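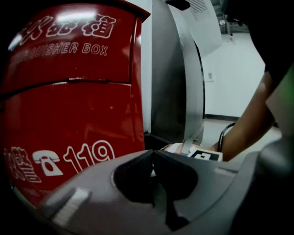
*Triveck Marine Systems | Harbor Trials Department*

# Eighteen Knots and Nobody Aboard

The boat leaves the slip at Danuvar a little after seven, and the only sound from the dock is the diesel. It has no wheelhouse and no seats. Where a helmsman would stand there is a sealed gray locker holding two computers, a radio and a fan.

Triveck calls the craft the Trelgate. It is an unmanned minehunter, built to tow a side-scan sonar through shallow approaches that a crewed ship would have to treat with great caution. The hull is aluminum. The sonar rides on a cable 176 meters long, and most of the engineering trouble so far has come from that cable.

"The boat was the easy part," says Remzi Yazıcı, who runs the harbor trials. "You can buy a good hull. You can buy a good engine. What you can't buy is a winch that knows what the towfish is doing when the boat turns."

In a turn the cable goes slack and the towfish sinks. On a crewed minehunter, a winch operator feels this coming and hauls in. The Trelgate has to work it out from cable tension, speed and the depth reading on the towfish itself. Early software reacted too late, and in November the team put a towfish into the mud off the east breakwater. Divers got it back the next morning with a bent tail fin.

The current version begins hauling in before the rudder moves. It reads the planned track, finds the turns and shortens the cable ahead of each one. The cost is time. A search box that once took two hours on paper now takes closer to three, and the navy officers who visit the pier always ask about it.

Yazıcı spent most of his career on crewed ships and still plans a survey with pencil and chart before he opens the software. From the control room, a converted net store on the Taşdemir pier, he watches the boat on two screens. One shows the chart. The other shows the sonar picture, brown and grainy, scrolling down like a slow receipt.

A supervisor can stop the boat at any moment, and the rules for the trial area require one on watch for every run. The boat handles its own course and keeps clear of traffic. Fishing boats are the hard case. They stop without warning, drift, and trail nets that the radar can't see. When the software is unsure, it slows down, holds its distance and asks.

It asked three times on the morning of our visit. Twice Yazıcı let it go on. The third time he brought it around by hand and waited 20 minutes for a trawler to finish.

Finding an object is only part of the work. The sonar marks anything that has a hard edge and throws a shadow, and in an old harbor that means anchors, tires and oil drums. Sorting is still done by people ashore. Triveck has a classifier in testing, but Yazıcı does not let it dismiss a contact by itself.

The next trials move outside the breakwater, where the swell will pull on the cable all day. A heavier winch is already on order. Until it arrives the Trelgate will keep running its lines inside the harbor, weekday mornings, before the ferries start.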